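The second life of the office tea break

In the town of Stiltstead, the bell of the old Yip button factory still rings at four in the afternoon. The factory closed long ago, and the building is now rented to small firms. But when the bell rings, people leave their desks and go down to the ground floor, where the tea is.

The custom came back by accident. Oi-ling Chow, who manages the building, repaired the bell only because a former worker asked for it. "On the first day, four people came out to see what was the noise," she told me. "I had a kettle, so I gave them tea." Now on a good afternoon there are over 110.

I come from a country where tea is taken standing, quickly, and with a lot of sugar. So I was curious how a whole building can stop for 14 minutes. This is the exact length of the break, the same as it was in the factory rules.
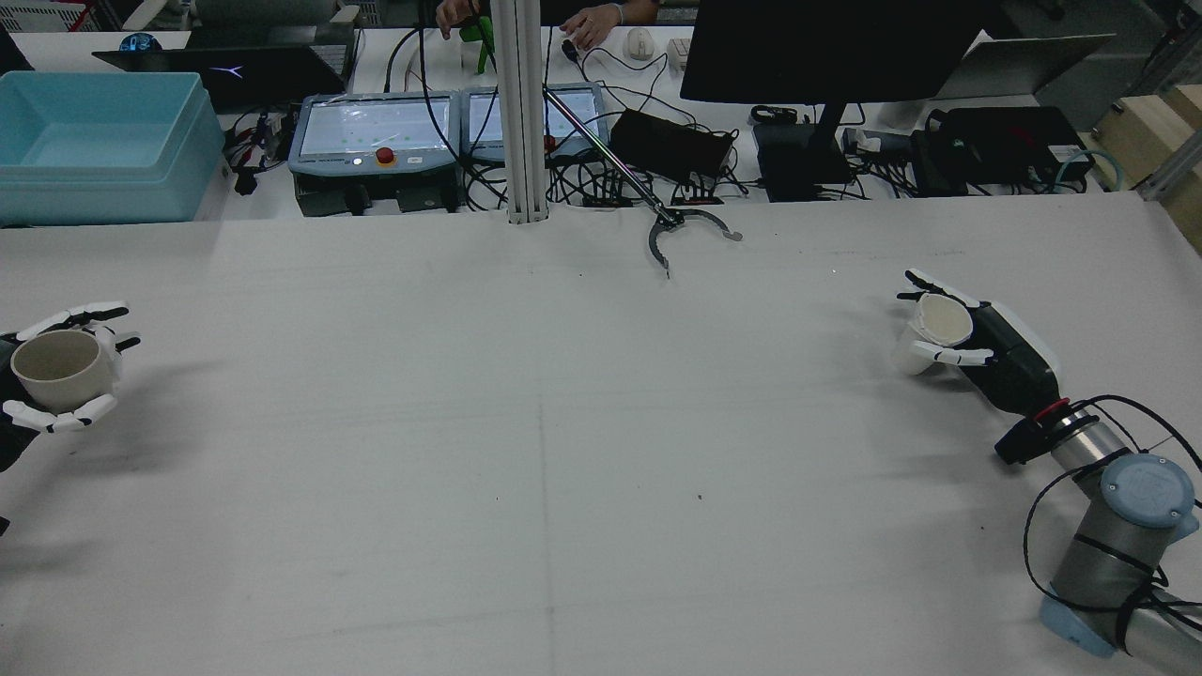
Hatem Bensaid

The tea itself is nothing special. It is black, strong, and made in two big pots which Chow bought from a closed hotel in Lastano. There is milk, and on some days there is a dry cake with seeds. A few people bring their own leaves and are looked at with a little suspicion.

What interested me more was the talk. An accountant was explaining to a young tailor how to write a bill. Two men who share a wall, and who had argued for one year about a radio, were discussing soup. At Dokus, a map publisher on the third floor, the staff moved their daily meeting to the morning so that it does not touch the break.

Not all tenants are happy. One firm wrote to ask if the bell could be softer - it can not, it is a bell. Another one said that clients on the telephone believe there is a fire.

Chow keeps the old rule book in her office and she let me read it. In winter the workers had their tea earlier, to save the lamps. She plans to try this from November, and has already written it on the door.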